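How to Oil a Maple Cutting Board (My Lazy Weekend Method)

I ruined my first good board. I'd bought it at a craft fair in Ridgeway, washed it like any other dish, leaned it up by the sink, and by February it had a crack I could slide a dime into. So now I oil mine, and it's so easy I'm a little embarrassed I ever skipped it!

You'll want food-grade mineral oil (the drugstore kind is fine), a couple of old T-shirt scraps, and a sheet of fine sandpaper. Please don't use olive oil. It goes rancid and your sandwiches will taste like a garage.

Start with a clean board. Wash both sides, dry it with a towel, then stand it on its edge overnight. I've tried rushing this part with a fan and ended up with a blotchy finish.

Next, sand lightly with the grain. The water will have raised some fuzz, and you're just knocking that down -- don't go looking for every knife mark. Wipe the dust off with a barely damp rag and give it about 2 hours.

Now the fun bit. Warm the oil by sitting the bottle in a bowl of hot tap water, pour on more than feels reasonable, and rub it all over. Do the ends twice! End grain drinks like crazy, and it's where my poor Ridgeway board split. Flip it, do the other side, and leave it until bedtime. Then wipe off whatever's still sitting on top.

A new board gets two coats from me, a day apart. After that I go once a month, or whenever water stops beading up. If you like a silkier feel, rub in a little board wax at the end -- I get mine from a beekeeper out in Gillport and one tin lasts me forever. 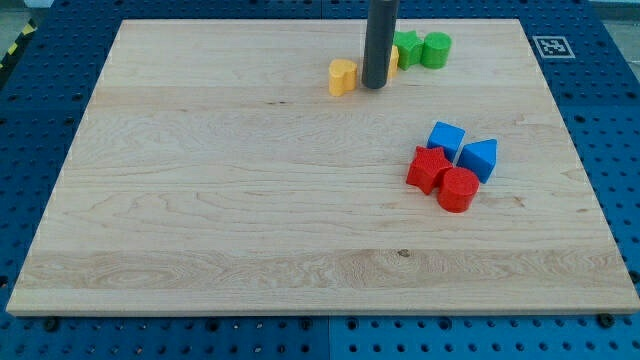
If yours still feels tacky the next morning, you left too much oil on. Buff it with a dry cloth and let it sit another day before you put any bread on it.

Contact | © Prenmont Kitchen Notes | Back to top

We use cookies to keep this site running. Accept | Manage settings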